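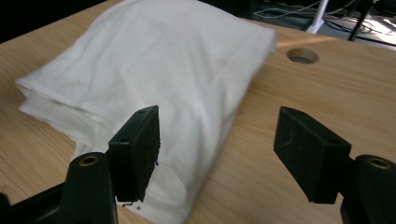

*White cloth on the Skedon, partway through a load of folding.*

## Skedon folding table, two winters in

I bought the Skedon in November to get laundry off the bed. Janssen had it for 989 with delivery, and the oak-look version from Ekine was 900, so it wasn't the cheapest choice. It came in 2 boxes and the legs went on in under an hour.

The top is light wood with a faint, wavy grain. I like the color for sorting whites, although a white shirt shows every wrinkle against it. Mine get folded over on themselves and left in a long soft bundle until I have time to do them properly, and the table is deep enough to let a shirt lie full length.

The surface is smooth. Nothing has snagged so far, including a loose-knit sweater I was worried about. Cotton slides a little when you pull a sleeve across, so I hold the hem down with one hand. A thin mat would fix that - Plurken sells one, but it covers up the wood and I took mine off after a week.

Height is good for me at the standard setting. My back used to complain after two baskets on the bed and now it doesn't. The lower setting is too low for standing work.

Complaints:

- The finish marks if you set down a damp towel and forget it. I have one pale ring near the back.
- The leg bolts needed tightening after the first month.
- There is no shelf underneath. The model with a shelf was 2,126, and I wouldn't pay that.

Four stars. I would buy it again at the same price, but I'd oil the top before using it.

March 8, 2019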